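Skevden, away. Rain since noon and the bus late, so no warm-up to speak of. Petro Kravets had us jogging in the parking lot in our socks.

"Six of you fit," he said. "Six. The rest of you, lie to me."

So we lied. My knee was fine. Norbert's back was fine. Norbert Pešek was 30 that week and played like a man carrying a couch upstairs, but he could hit a ball 40 yards onto a dinner plate and Petro loved him for it.

752 people in the ground. They read it out at halftime like it was good news. Nil-nil, mud to the ankles, Alleck in goal shouting at everyone and no one. My 100th game. I hadn't told anybody. Bohumila knew — she kept the book, she knew everything — and she'd written it on the tape round my left wrist in ballpoint. Already washed off.
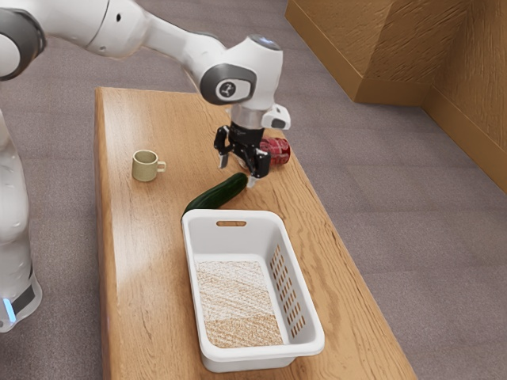
Second half. Kratochvíl went down, stayed down. Petro looked along the bench and there was just the kid, Jiro, seventeen, gum in his mouth.

"Spit that out. Go stand by the post."

Corner to us. Norbert wiped the ball on his shirt, which made it worse. I went near, took two of them with me, somebody's elbow in my ear. Heard the thump. Heard teh other sound, the net one. Turned round and Jiro was on his back in the goalmouth with his arms out, laughing, and Norbert was runing at him, actually running, back and all.

We held on. I don't remember how.

On the bus Bohumila took my wrist, no asking, and wrote the number again. Pressed hard this time. Then she went up front to do the book.

Contact | © Sneha Tiwari | Back to top

We use cookies to keep this site working. Accept / Settings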